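Workplace first aid kit check – Durno site office
Posted in January by Hafþór Grímsdóttir
Print this page | E-mail this page

1. Kit mounted and signed. OK. Sign faded, still readable.
2. Contents match list. Two triangular bandages short, reordered from Frandsen.
3. Expiry dates. Saline out of date – thrown out.
4. Carton seals. OK on 14 cartons. Do this at a bench, with the kit emptied out.

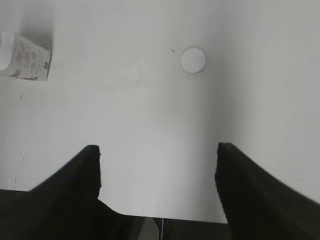
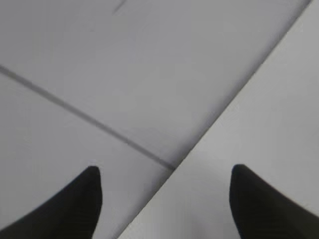 Does a kit need checking again if it hasn't been used?
Every kit is checked every six months, used or not. Sterile items expire on the shelf.

5. Injury register. Last entry has no time written in. Supervisor to fix.
6. Emergency numbers. Old extension crossed out, 3641 written in. Reprint the card.
7. Eyewash at the Treviletti shed. Cap stiff, flow fine. Recheck next visit.
8. Gloves. Only large left. Order medium.

Contact: Site Safety, Durno, ext. 3641 | © Durno | Back to top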